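Old office PC for home server, worth it?

ekatau_4
Sun 13 September
I want to keep my family photos at home and not pay every month. Is an old desktop good enough for this?
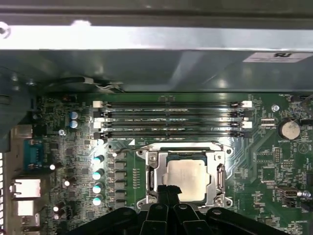
Inside the case, green board

Durneck
I would not do it. In July I compared the power bills, and a small box is cheaper after 3 years.

luso_h
I disagree. He has the PC already, and the electricity is not 300 a year. Only put fresh paste first. 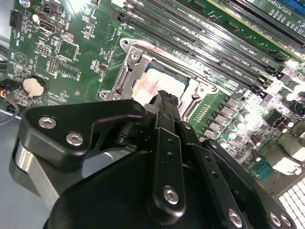

CPU with old paste

Durneck
Fine, but please keep a second copy in another house.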